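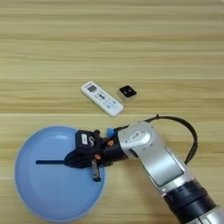
Cá em casa, o comando do ar condicionado passava metade do ano desaparecido. Em maio, quando começava o calor, andávamos todos de joelhos à procura dele, e depois, em outubro, a mesma história, porque já fazia frio e ninguém se lembrava onde o tínhamos deixado em setembro. Foi preciso mudarmo-nos para o apartamento da rua Orellana, que tem uma mesa de madeira clara logo à entrada da sala, para eu arranjar finalmente uma solução, e é tão simples que até tenho vergonha de lhe chamar dica!

## Uma peça redonda para as coisas pequenas

Escolham uma peça de plástico redonda, baixinha, de uma cor que se veja bem (a minha preferência vai para o azul-claro, que sobressai na madeira), e deem-lhe morada fixa. O comando vive ali. Quem o tira para mudar a temperatura volta a pô-lo no mesmo sítio, e as visitas percebem logo a ideia sem que seja preciso explicar nada.

O plástico tem outra vantagem: não risca o tampo e lava-se num instante com água morna e uma gota de detergente da loiça. As taças de barro são mais bonitas, bem sei, mas a minha deixou um círculo na mesa que ainda hoje lá está, debaixo do naperon.

## As pilhas

Quando o visor do comando começa a ficar desmaiado, está na altura de trocar as pilhas. Troquem sempre as duas ao mesmo tempo e não misturem marcas nem idades. As novas ficam na gaveta, dentro da embalagem; as gastas vão direitinhas para um frasco com tampa, até haver bastantes para levar ao pilhão. 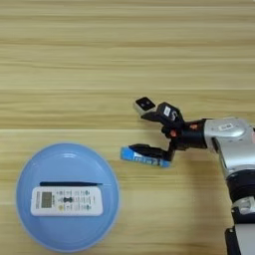

Nurhan Ekinci escreveu-me a dizer que prefere tirar as pilhas do comando assim que acaba o verão, porque uma vez lhe verteram lá dentro e teve de limpar os contactos com um cotonete e vinagre. É um bom conselho, sobretudo para quem só usa o aparelho nos meses quentes. Se fizerem o mesmo, deixem um papelinho colado com fita na parte de trás do comando, para não julgarem no ano seguinte que se avariou.

## Limpar os botões

Um pano de microfibras quase seco chega perfeitamente. Para a gordura que se junta entre os botões, uso uma escova de dentes velha e muito macia, já sem as pilhas postas, e nunca deito o produto diretamente sobre o comando.

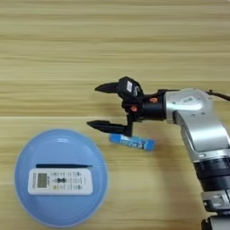 Depois de limpo, deixo-o repousar 7 minutos com a tampa das pilhas aberta, enquanto passo o pano pela mesa, sempre no sentido dos veios da madeira. E, já agora, aproveitem para ver o que mais foi parar à peça redonda: a minha tem uma tendência terrível para juntar elásticos, moedas e talões do supermercado, e se não a esvazio todas as semanas o comando acaba outra vez no sofá.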